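Card holders: fold-flat or zip? (page 2 of 2)

misima_jess
Wednesday, June 29, 2022
Bumping my own thread with news. I've retired the zip wallet. It was 643 grams loaded, which I know from the kitchen scale, and it had started to leave its outline on my jeans like a fossil. Everything I carry daily now has to fit in a flat plastic holder. Everything else goes in a drawer to think about what it did.

volus
What made the cut?

misima_jess
Bank card, license, transit, library. The library card was the only one I felt anything about.

GunenStreet
Plastic holders crack at the fold. I've said this in every thread since February and I'll say it in the next one. Get leather.

misima_jess
Leather stretches, and then you put more cards in, and then you're me.

innes_r
Leather stretches if you overfill it. That's the owner. I've had the same bifold for years and it holds six cards because I only put six cards in it.

GunenStreet
Thank you.

innes_r
I'm not on your side, I just don't like hers.

volus
Question for the flat holder people. Do you stack the cards before you load them, or do you feed them in one by one? I do one by one and always end up with the card I need in the back pocket, face down.

amaral77
Stack first. Fan them out a little on the table so you can see an edge of each one, open the holder flat next to them, then load from the bottom of the stack. The one you use most goes in last and ends up in front. Takes a minute. I did 300 of these for a hotel desk one summer and my thumbs still know the motion.

innes_r
Bottom first is wrong for a fold-open holder. There are two sides. You want to split the stack, half on the left and half on the right, or it won't close flat and you've built a doorstop.

amaral77
Depends how many cards. With three or four it closes fine.

innes_r
It closes. Fine is a strong word.

misima_jess
Tried both on my lunch break. Split closes flatter. Bottom first is quicker. I'm going with quicker, sorry Innes.

innes_r
Noted and resented.

GunenStreet
What about loyalty cards? I have a VIP card from a sandwich place that's been closed for two years and I can't throw it out. I was important there.

volus
Take a picture of it and let it go.

GunenStreet
No.

amaral77
Surface matters too, by the way. Cards on a bare glossy counter are miserable to pick up. I put a dish towel down.

misima_jess
A dish towel. For four cards.

amaral77
I have standards, Jessie. Anyway, fanned stack, holder open beside it:
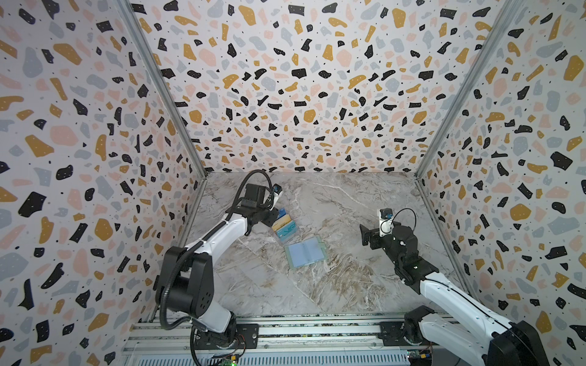 Cards up top with the VIP one second in, blue holder open just below.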